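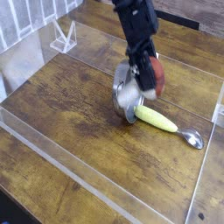 Dilani Pramanik
Kitchen tools reviewer

Brasura steel frying pan - after 16 weeks of daily cooking

I bought the Brasura pan in April from Talukder, the hardware shop near my work, and I paid the full price for it. My old non-stick pan had lost most of its coating and the eggs were catching in the middle. I wanted a pan without any coating, and I didn't want to buy again next year.

The pan weighs 1,000 grams on my scale, with the handle. I mention it first as this was my biggest worry. My mother has sore wrists and she cooks in my kitchen too. She can lift it with one hand when it is empty, but with food inside she takes two. There is no second handle on the far side, and in my opinion there should be.

Before the first use you must wash away the wax. The paper in the box says hot water and a brush. For me hot water was not enough, and I had to use soap and scrub for a long time until the grey colour was even. Then you rub in a very thin layer of oil and heat it slowly. I did this five times on the first evening, with the window open. Please open the window. The smell stayed in my curtains until the next day.

My first eggs stuck badly. My second eggs stuck also. I wrote an angry message to my friend Emiliano Barrios, who has cooked on steel for many years, and he replied with only two words: "less heat". He was right. I was using the flame as high as for the old pan, and the steel becomes much hotter than I expected.
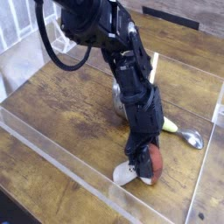

Dilani Pramanik
Kitchen tools reviewer

How it cooks

On my gas stove the heat is even, except for a small area near the handle where pancakes stay pale. Onions take a beautiful brown colour. Fish with skin was good from the third week, if I dried it well and left it alone. Tomato sauce was a mistake. It took off the dark layer in one place and the sauce had a taste of metal, so now I make it in the enamel pot.

I also borrowed the Nostitz pan from my neighbour to compare. The Nostitz is thicker and keeps its heat better when you put in cold meat, but it needs a long time to warm up and the handle gets hot close to the pan. The Brasura handle stays comfortable for a short fry. For a long one I use a cloth.
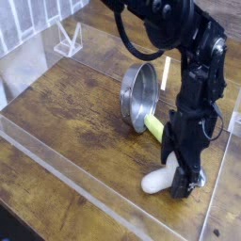

I tried it on an induction plate as well, at my cousin's place. The base had been perfectly flat when I bought it. I put the plate on full power with the cold pan, and after this it rocked a little on the glass. On gas I don't notice it. If you have induction, start on low and wait five minutes before you turn it up.
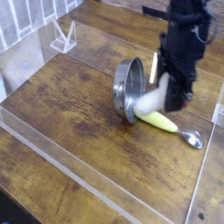

Cleaning is simple once you have the habit. I rinse it with hot water while it is still warm, brush it, dry it on the stove and wipe it with a drop of oil. What gives me trouble is the corner where the side meets the bottom, where old fat collects and becomes sticky. A spoon is too wide for it. A slender wooden stick, like the pale one near the metal pan here, is a good tool for this, and it doesn't scratch. For the oil I first used cotton wool, which left small hairs on the surface, and I have changed to an old piece of T-shirt.

Would I buy it again? Yes, for gas. For induction I would pay more and take the Nostitz. Talukder still had both on the shelf when I last went in, and the lid is sold separately.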